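Jewelry sorting, a thread. I sell secondhand pieces at the Arnholm market and I'm behind on everything.

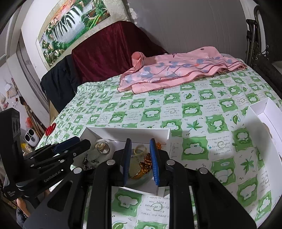
White box, mid-sort. Amber-orange beads in the round dish, chain bracelet on the floor of the box.

1/ Beads get a dish. If they go straight in the box they slide under everything and I end up tipping the whole lot out.

2/ Bangles can share with beads. The pale yellow one stays with the orange for now. Same stall tray, same price group.

3/ Chains lie flat and on their own. I lost an evening in May to one knot.

4/ The Iordache lot was 138 pieces for 449. A lot of it is single earrings. I've listed 2 necklaces so far.

5/ Someone asked about boxes. Mine are Wekico, plain white, no lid. Fliltska does one with dividers but the slots are too narrow for bangles.

6/ I sort on the bed with a cloth down. Beads don't roll as far as they do on a table.

7/ Clasps tomorrow morning. If you have a good source for small lobster clasps, reply with it please.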